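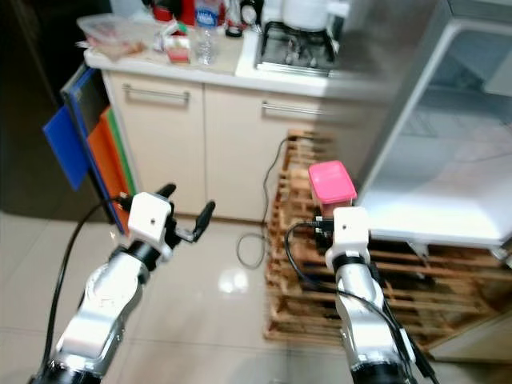

*Redaktion Gesellschaft & Unternehmen*

Wer mit dem Regionalzug nach Pavedus fährt, sieht zuerst den Schornstein, dann lange nichts, dann einen Sportplatz mit erstaunlich gutem Rasen. Der Rasen gehört der Weberei Domenard, oder richtiger: Er gehörte ihr, bis sie ihn dem Ort überließ, samt Umkleide, Flutlicht und einem Platzwart, der bis zur Rente auf der Lohnliste der Firma blieb. Man muss diese kleine Geschichte kennen, wenn man verstehen will, warum die Leute in Pavedus von »unserer Weberei« sprechen, auch jene, die nie einen Webstuhl aus der Nähe gesehen haben.

Candela Quintana übernahm den Betrieb mit 53 Jahren, in einem Alter also, in dem andere allmählich überlegen, wem sie ihr Büro hinterlassen. Sie hatte vorher die Buchhaltung geführt und kannte jede Rechnung, leider auch die unbezahlten. 300 Menschen arbeiteten damals bei Domenard, und der Rat der Banken war einhellig: die Hälfte entlassen, das Gelände am Fluss verkaufen, den Rest sehen. Quintana hörte sich das an, bedankte sich freundlich und lud für den Juli die gesamte Belegschaft in die große Färberei ein. Es muss furchtbar heiß gewesen sein, erzählt sie, und die Lautsprecher pfiffen, und trotzdem blieb man bis in den Abend sitzen.

Was an diesem Abend beschlossen wurde, klingt auf dem Papier recht trocken. Alle verzichteten zwei Jahre lang auf einen Teil ihres Lohns, auch die Chefin, und bekamen dafür Anteile am Unternehmen. Das Gelände am Fluss blieb, wo es war – dort stehen heute die Lehrwerkstatt und der Betriebskindergarten, in dem übrigens auch Kinder aus dem Nachbardorf Lundow willkommen sind. Und das Färbewasser, das früher je nach Saison rot oder flaschengrün in den Pinto lief, wird seither gereinigt und zum größten Teil wieder verwendet.
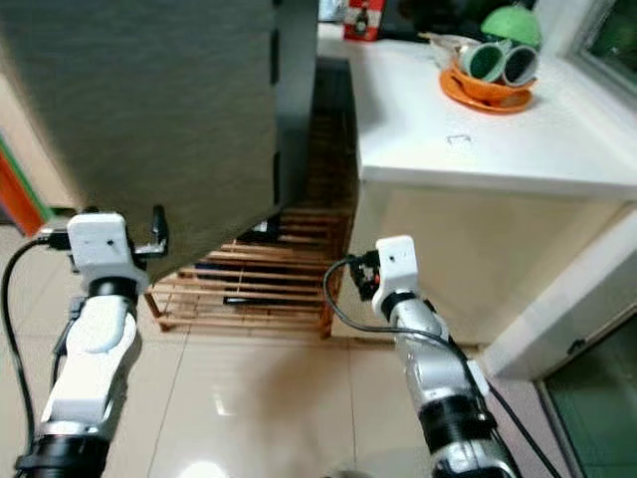 Saturnino Vallejo war einer von denen, die damals mit verschränkten Armen in der letzten Reihe saßen. Er webte seit seiner Lehre Möbelstoffe, hatte schon manche Ansprache gehört und glaubte, wie er sagt, »kein einziges Wort, aber der Kuchen war gut«. Unterschrieben hat er dann doch, als einer der Letzten. Heute bildet er die Jungen aus und zeigt ihnen am ersten Tag erst einmal den Fluss, dann die Kantine und irgendwann, wenn noch Zeit ist, die Maschinen. Ein Lehrling, der nicht weiß, wohin das Wasser geht, sei ihm an der Färbewanne nicht recht.

Leicht war es natürlich nicht immer. Zwei große Kunden sprangen ab, ein Winter verging fast ganz in Kurzarbeit, und über die Verteilung der Gewinne, als es endlich wieder welche gab, wurde in Pavedus so laut gestritten, dass man es beim Bäcker noch wochenlang hörte. Quintana nimmt das gelassen. Wer streitet, meint sie, der rechnet immerhin damit, im nächsten Jahr noch da zu sein.

Am 25. September tritt die Versammlung der Anteilseigner wieder zusammen, wie jedes Jahr in der Färberei, inzwischen mit besseren Lautsprechern. Auf der Tagesordnung stehen das Dach der Lehrwerkstatt und die Frage, ob der Kindergarten künftig eine Stunde früher öffnet, damit auch die Eltern aus der Frühschicht etwas davon haben. Vallejo wird dafür stimmen. Seine Enkelin ist gerade drei geworden.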